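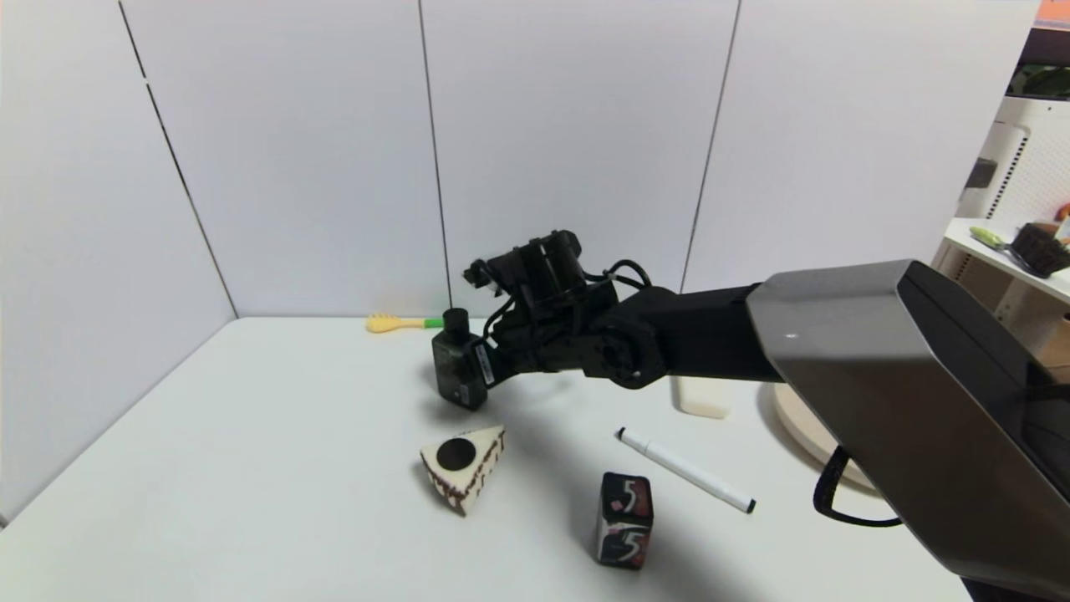

White panels around a white tabletop, with the thin dark seams showing.

I've had the Sirstead click-together wall panels up in my basement laundry room since May, and enough of you asked about them after the floor post that I figured I'd write the whole thing up.

Quick background if you're new: our house was redone in 2009 by somebody who loved beige, and the basement got the worst of it. Beige paint over block, beige trim, a beige shelf I still can't get off the wall. I wanted something bright I could wipe down, and I did not want to tile. I've tiled once. My knees remember!

The Sirstead kit comes in boxes of 13 panels, plus a bag of corner strips and a little plastic tapping block. My room took one box and a bit of a second one, so now I have a stack of leftovers behind the furnace (anybody want them?). You can buy single panels from Tesness too, which I found out after I'd already opened box number two. Please learn from me.

Putting them up was mostly easy. The long edges click together with a good solid snap, and a regular fine-tooth saw goes through them without chipping much. The short edges are another story. They're fussy, and if your wall leans even a little you'll be fighting them all afternoon. My back wall leans. I called my neighbor Orest Tkachuk over on Sunday morning to hold a level while I swore at it, and we ended up shimming the bottom with cardboard from the box, which the instructions definitely don't mention.

Speaking of the instructions: six pages, tiny drawings, and step four comes after step five. I wish I were kidding.

Now, the seams. This is what people either love or hate. On white they show up as thin dark lines, and there's no hiding them. I tried the matching filler on a test piece and it looked like toothpaste, so I scraped it out and left the lines alone. My sister thinks it looks like a dentist's office. I think it looks crisp. If you want one smooth wall, get something else, or go with the gray, where the lines pretty much vanish.

Cleaning is the best part by far. Detergent drips, dryer fluff, the mystery purple splash by the sink, all of it came off with a damp rag. The one mark I couldn't shift is from a black rubber boot, and I've tried everything short of sandpaper.

I did look at the Tsang panels before I bought these. They're thicker and the corners look nicer, but the box price was almost double, and for a room where I fold towels I couldn't do it. Stoston has a peel-and-stick version as well. I had a sample of that on the wall for 20 days and the top corner curled, so that was the end of that.

Would I buy the Sirstead ones again? Yes, for a laundry room or a hobby corner. I wouldn't put them in a kitchen where everyone's going to be staring at the corner strips, because those feel cheap and one of mine keeps popping off at the bottom. Four stars, and I'd go higher if they fixed the strips.

Next up is the shelf. Wish me luck!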